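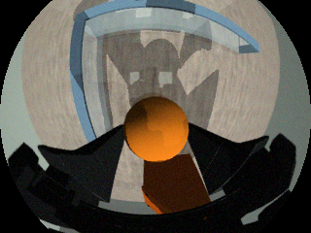

Wrist camera view in the Groka simulator, orange ball between the gripper fingers.

Grip release fault in simulation: frequently asked questions

Last updated Jul 27, 2026

These answers cover fault 96 as seen in Groka scenes that use the two-finger gripper. Questions about the physical cell at Jullville are dealt with on the hardware page.

What is fault 96?

Fault 96 is raised when the controller holds a valid grip flag and the held object is no longer in contact with either finger. The run stops at the next control step. The arm stays where it is and the fingers keep their last commanded width.

What does the operator see?

The status panel shows "grip valid" and then goes straight to "stopped". There is no slip warning in between. In the replay, the ball leaves the fingers during the first part of the lift, usually downwards and towards the gripper body.

Why was the slip warning not raised?

The slip check compares finger width over a window of 50 control steps. In the affected runs the ball was lost before the window had filled, so the check had nothing to compare. A grip that fails later in the lift is reported correctly.

What causes the ball to drop?

Two settings, acting together. The contact model treats each finger tip as a single point when the object is a sphere, which leaves the ball free to turn between the fingers. The default closing force in the Meredith scene pack was also lowered in release 4, to stop thin-walled objects being pushed through the table. Either change alone does not produce the fault in our tests.

Does it affect blocks and open containers?

We have not reproduced it with blocks. Flat faces give more than one contact point and the object cannot turn in the same way. Rims of containers are still being tested and should be treated as affected for now.

The ball looks properly gripped in the wrist view. Can I rely on that?

No. The wrist view shows position only. A ball can meet both fingers in the view and be held with too little force to survive the lift. Read the contact force from the log, under the finger channel, before the lift command is sent.

Could shadows on the ball be the cause?

Not of this fault. Hard-edged shadows from the arm can fall across the ball and the table, and they do affect colour-based detection. Detection errors appear as fault 5, before the fingers close. If your log has both codes, deal with fault 5 first and repeat the run.

How do I work round it?

Stop the run and reset the scene. Set the contact model for spheres to "patch" in the scene file. Restore the closing force from release 3 for that object only. Leave the force for other objects unchanged. Reload the scene fully; a soft reset keeps the old contact model.

Is it safe to send an affected policy to the real arm?

Do not do so. A policy trained on these scenes may have learnt to lift early, and the controller at Jullville uses the same grip flag. The Zarngate interlock does not check for a held object. It acts on the guard door and the emergency stop, and will not halt an arm that has dropped its load.

Do I need to discard my training runs?

Discard runs that contain spheres and were made with release 4. Runs that ended in fault 96 are marked in the log already. Runs that finished may still hold grips at very low force, and the log filter "finger force minimum" will list them.

When will it be fixed?

A corrected contact model is due in August. The slip check will change in the same release, so that it starts from the first step after the fingers close.

What should a report contain?

The scene file, the full log and the release number. Send the wrist view recording as well if the ball was lost out of sight of the overhead view. Screenshots of the status panel are not needed.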